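3.2 Folding on a soft surface

Most of the folding literature assumes a table. Hard top, flat, waist height. People at home mostly don't fold that way – in our July diary round the bed came up far more than any other surface, with the sofa second. So the bed is what we used for the second study. Plain covers only, no pattern, beige or cream, nothing to line a hem up against. Garments were everyday knits in one colour.

Work on a bed has three stages in our coding: lift and open, lay down, square up. Lift and open is the quick one on paper. In practise it takes longest with soft knits, as the piece twists on the way up and the corners that come to hand first are often not the ones wanted.
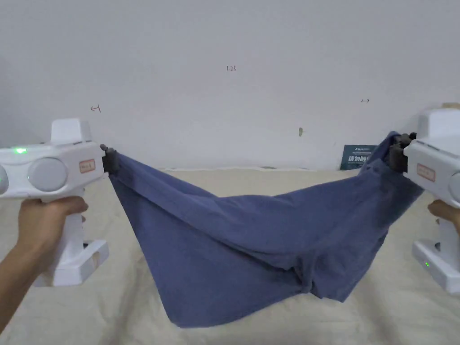 A garment held by two corners sags, and the sag hides whatever is bunched at the bottom. Coders were told to mark the stage as finished only when both lower corners were free. Hafiz Sinaga coded all 780 clips, then recoded 15 after a gap to check drift. Small differences, nearly all at the boundary between opening and laying down. We kept the first codes.

The surface matters more than we expected. A cover that looks flat from the door has ridges in it, and these move as soon as anyone leans on the edge. After that the cloth on top takes the shape of the cloth below. We therefore noted the state of the cover before each fold, using the Yeoh crease scale (smooth, soft folds, ridged). Marks on the wall were left up for the whole study.

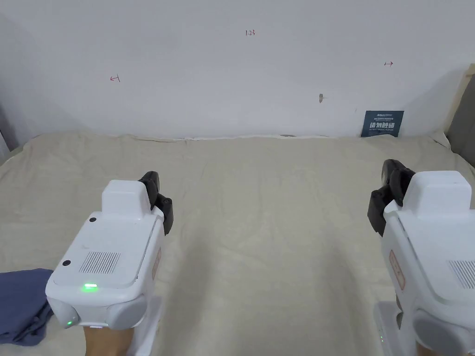
Figure 4. Bed surface, bare between the grippers; beige cover with soft folds and creases, wall markings behind.

The cover was not ironed or pulled tight between folds. Zolberg-type protocols reset it every time, which gives tidier numbers but not a bed anyone would recognise. Where a ridge ran under the garment we coded it as "carried" if the same line could be seen in the fabric on top, otherwise as "absorbed". Thin jersey carries nearly everything. Heavier knits absorb most of it, and sweatshirt fabric absorbs the lot.

Laying down is where the mess comes in. One side goes flat, the other lands in a heap, and the natural thing is to work on the heap.
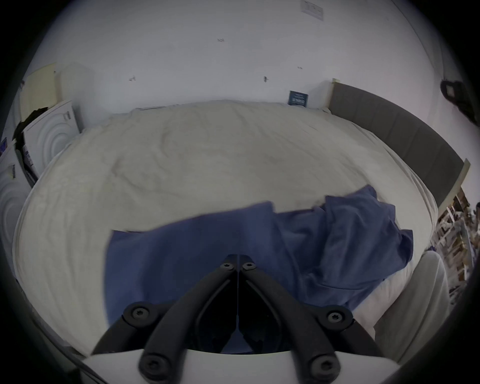 Starting from the heap tends to drag the flat side out of true, so the time saved is lost again in squaring up. Starting from the flat side and sweeping across was slower per stroke but needed fewer strokes. This agrees with the Puvemetti laundry diaries, though thier garments were larger and mostly woven. We did not instruct anyone either way.

Squaring up was coded from the bottom hem. Reason – the hem is the longest straight line on a t-shirt and easiest to judge by eye, sleeves being no help at all once they have creased. A hem was called square when no visible kink was left along it, and the clip was stopped there, before any fold was made. Necklines were ignored. Full stroke counts (3,625 over the study) are in the appendix, split by fabric weight and cover state.
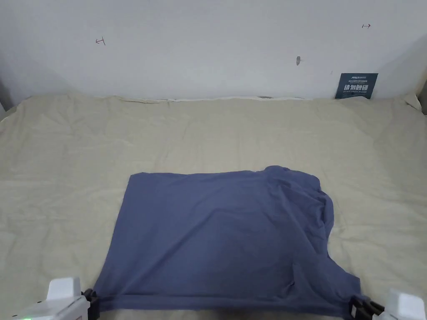 3.3 Fold order

Sleeves first or halves first, the two habits split the group and rarely mixed. Six people changed over part way through, all of them towards halves first, and all on the heavier knits. Their clips are reported seperately in Table 5.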